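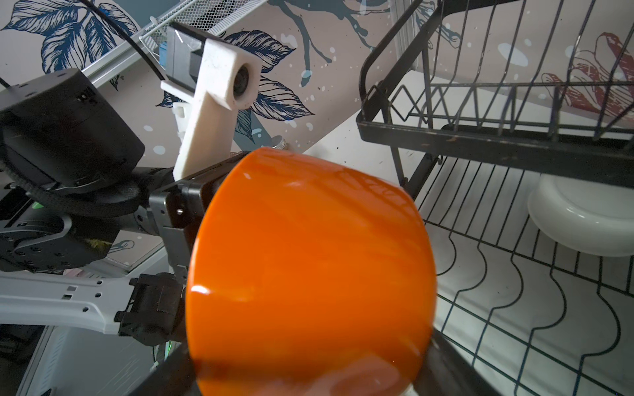
Abena Bawa wrote:
> I put the same glaze on two test tiles and a cereal bowl, fired them all
> to the same cone, and the tiles came out orange and the bowl came out
> the color of canned gravy. Supplier says it's my kiln. Is it my kiln?
> Also, is anyone else getting pinholes with Bisel clear?

Abena, your supplier has said "it's your kiln" to everyone on this list at least once. He said it to me when the box arrived dented.

My money is on thickness. A tile gets one polite dip and dries in a minute. A bowl gets held under while you hunt for the tongs, then goes around again because you missed a patch near the foot. Orange is fussy about that. Weigh your bucket before you mix more. Mine had thickened over February to something you could have spread on toast, and I fired 30 mugs before I thought to check.

If it isn't thickness, look at where the bowl sat. Cone 6 is supposed to be 2232 on paper, and my top shelf once hit 2288 while the bottom was still making up its mind. Put a witness cone on every shelf — the controller only knows what's going on next to the thermocouple, and it's an optimist.

On Bisel clear, yes, pinholes, two batches running. Styliani slowed her bisque down by 100 degrees an hour and says hers went away. I tried it and got smaller pinholes, more evenly spaced.

Before you glaze the rest of the set, do one more bowl with a single three-second dip and put it on the middle shelf. Write down what you did. I never do, and you've seen my mugs.

Shahab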